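Planning a Robot Budget: How a Bedroom Project Gets Paid For

A robot that folds clothes has to learn from people first. One way of teaching it is for a person to hold a gripper, the same sort of pinching hand a robot uses, and do the job slowly while cameras record. Before any of this can start, someone has to write a list of equipment and work out what it costs. This list is called a budget.

Clerier is a small workshop that teaches robots housework. Its bedroom project is called Estance, and its budget has 3 parts: things bought once, things used up, and things kept in reserve.

Part 1: Things bought once

The hand-held grippers come first. A gripper has two black fingers, a base and a handle. Clerier compared two makers, Oltier and Mosquera, and chose Oltier, whose spare fingers are sold separately.

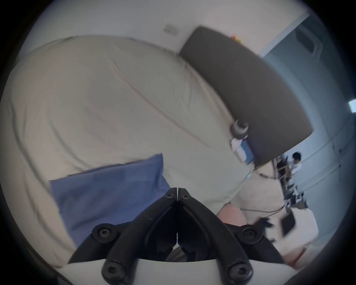
A cheap gripper is not always the cheaper choice. If one finger wears out and the maker does not sell spares, the whole tool must be replaced. Buyers call the full amount spent over a tool's life the "cost of ownership". It includes the price, the repairs and the parts.

The bed, the sheet and the clothes are equipment too. They go on the list with everything else. Clothes cost little, and a pile of old ones works as well as new.

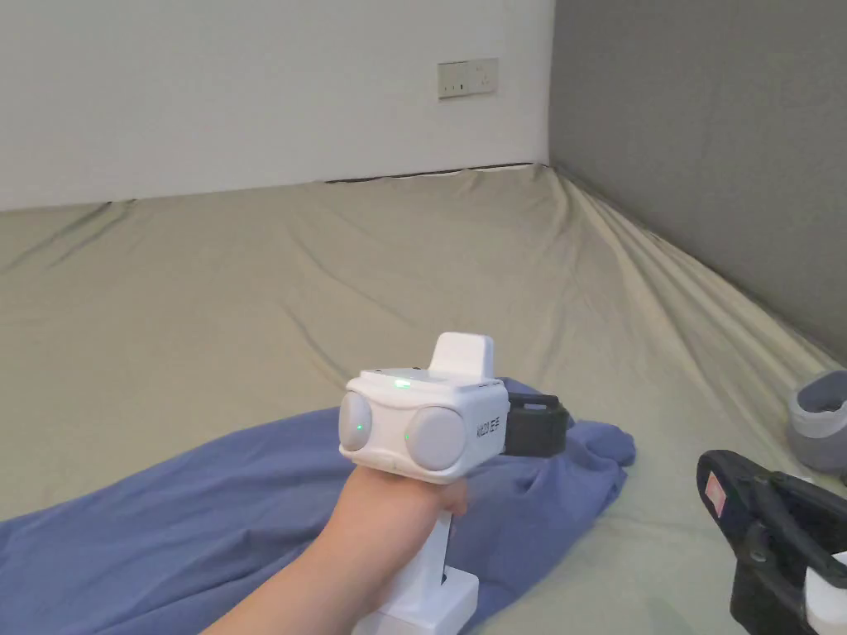
Part 2: Things used up

Some items need buying again and again. Screws get lost, cables wear at the ends and tape runs out. The project plan allows 13 weeks of work, so the budget must cover 13 weeks of these items. The sum is simple: the cost for one week, multiplied by the number of weeks.

Time is used up as well. People are paid for the hours they spend picking up and folding, and wages are often the largest line in the budget.

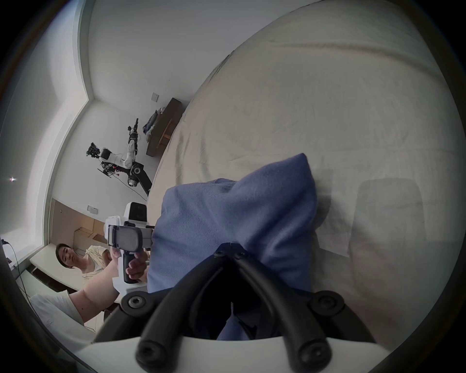 A blue cloth held in a gripper, with a second gripper in use beside it.

The robot arm is a separate line. It costs far more than a hand-held gripper, so a workshop may own several grippers and share one robot.

Part 3: Things kept in reserve

Money set aside for surprises is called a "contingency". Clerier planned to spend £1797 on tools and parts, and keeps a further £30 each week for repairs. Any repair money left on Friday is carried into the next week.

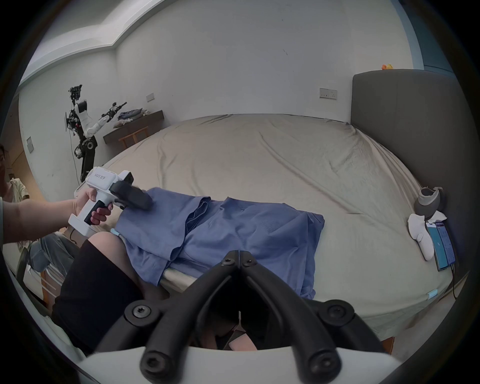

Try it yourself

Choose a job at home, such as sorting socks. Write down everything a learner would need. Put each item under "bought once", "used up" or "in reserve". Ask an adult to help you find the prices, then add up each group and write the total at the bottom.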